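The second life of a supermarket bunch

Cengiz Güneş sold flowers from a corner unit on Stulska for 40 years, and he still thinks most people put them in water too quickly. They cut the string, drop the lot in a vase and push it to the middle of the table. By the next morning the heavy heads have swung to one side and the leaves below the waterline have started to go soft.

His daughter-in-law's old shop, Avcı, now runs short evening classes in the back room, and Güneş teaches most of them. The class I joined in March started at half past six and had 3 rules written on a card by the sink. Take off every leaf that would sit under water. Cut the stems at a slant. Lay everything out before you pick up a single flower.

The last one takes people longest to accept. "They want to hold the vase," Güneş told me. "The vase can wait."

He likes mixed bunches, the sort sold in buckets by the door, and he doesn't mind carnations. Carnations went out of fashion for a while, he says, and he went on ordering them. They last well if the water is changed, and the ruffled edge fills a gap that would otherwise need two or three other stems. Roses he buys in bud. Foliage he buys by the armful, and he would rather have too much of it than run short.

Barış Kahraman, who drives in from Rotberg for the class, had been doing it the other way for years. He used to start with the best rose and build outwards. Now he starts with the green. A few long stems go in first, crossing each other low down, and these hold up whatever is added later. The flowers follow, the largest near the rim and the small ones higher. He reckons it takes him ten minutes, most of it spent stripping leaves.

Shaohua Lü prefers to gather the stems in her hand and turn the bunch a little each time she adds one. Güneş allows both methods. He is stricter about the length of the stems, which he says should be left long until the very end – you can always take more off.

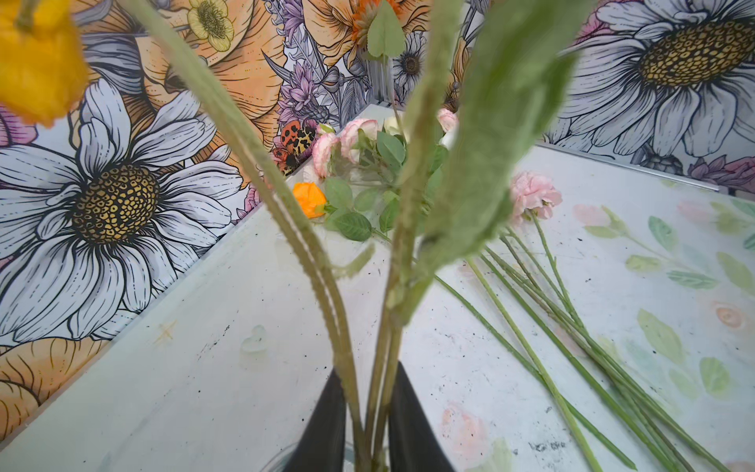 Page last changed: March, 16:40

Soft, furry leaves need a bit more care than glossy ones. They bruise when squeezed and look poor if they get splashed, so Güneş holds them low on the stem and keeps them well above the water. Pink carnations and an orange rosebud sit happily with pale green, and a little yellow or white stops the whole thing looking too sweet.

At home he changes the water every other day and trims a finger's width from each stem while he is at it. When the roses drop he pulls them out and moves the carnations into something smaller. The foliage usually outlives the lot, and he keeps it on the kitchen windowsill until it goes brown.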